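The snack table is back!
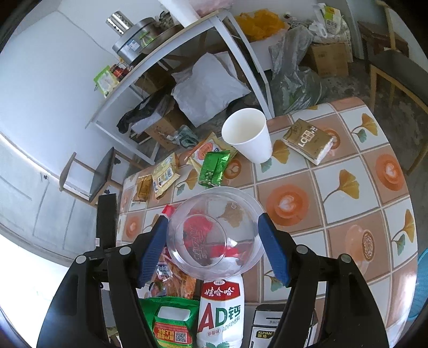

Jeanie McIver reckons the green pea packets always go first, so I should buy double and stop mucking around with anything fancy. She may be right! I've been setting out little packets for our Friday cards arvo since March, and I still get excited choosing them (half the fun is the shiny wrappers, I swear). Paper cups, a pack of tissues, a clear plastic bowl, done.

And the tablecloth! Ginkgo leaves and coffee cups with little latte hearts, in my favourite colours. I found it at the Elamville markets and it wipes clean in seconds, even after Sherif Bennani's famous iced tea disaster.

Next time I want to try those chilli broad beans Yee-man Chu keeps raving about.

We use cookies to improve your experience. Accept | Manage settings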